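**snack box task - keep going or reset the scene?**

**koo_seonmi**
ok so we're on the candy-into-carton task for Umlow, home setting, two hand-held grippers, one per hand. 30 episodes in so far. Lotte wants me to change the layout every 3 episodes, I've been doing every 9. box stays put, snacks move. Question is whether the carton is too beat up to keep using - tape all over it, catches the light. stills from both spots I've been filming:
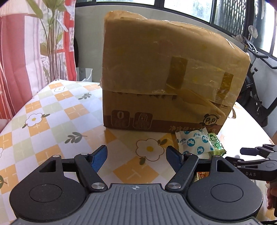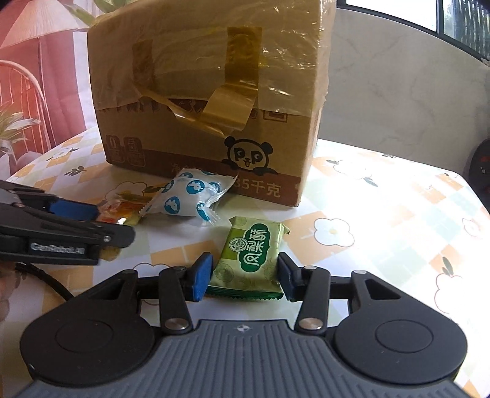 *same carton, same flowered cloth, both with the grippers in view*

**wernirance_dan**
keep the box. shiny tape is what real boxes look like. if your policy only works on a clean carton it's no use to anyone

window bugs me more tho. first still, right side of the table is just white. can you pull a curtain

**lottemichiels**
Every 3, please. I went through the last batch and the middle episodes are near copies of each other, same packet first every time. That's going to teach it an order, and there isn't one.

Also agree on the glare. Fix that before you do more.

**koo_seonmi**
every 3 takes forever Lotte. reset plus relabel, I lose half the afternoon

**hexnut**
disagree w/ keeping the carton. that hanging tape on the front in the second one, you're gonna snag a finger on it and then it's a bad episode. trim it or swap the box

**wernirance_dan**
trim yes swap no

**hexnut**
fine. still think flat packets should be their own task, apart from puffy ones like the white one in the second still. pinching a flat thing off cloth is nothing like grabbing a puffy one. we mixed them on the Horilano set and the flat grasps came out awful

**lottemichiels**
We mixed them on Van Beek and it was ok, but we tagged each grasp by packet type. Seon-mi are you tagging?

**koo_seonmi**
...per episode. not per grasp

**lottemichiels**
Then split them or tag them, one or the other. 2 tags is enough, flat and puffy.

**hexnut**
and dont drag the packet to the edge of the cloth to get under it, I see people do that. cloth bunches up and the next pick starts from a diffrent surface

**koo_seonmi**
guilty on a couple. will pull those

ok plan: trim the tape, same carton, something over the window, flat/puffy tags per grasp, reset every 3. starting again at 2 when the sun's off that side. will post counts tonite

**wernirance_dan**
swap which hand goes first too, if you aren't

**koo_seonmi**
ugh. ok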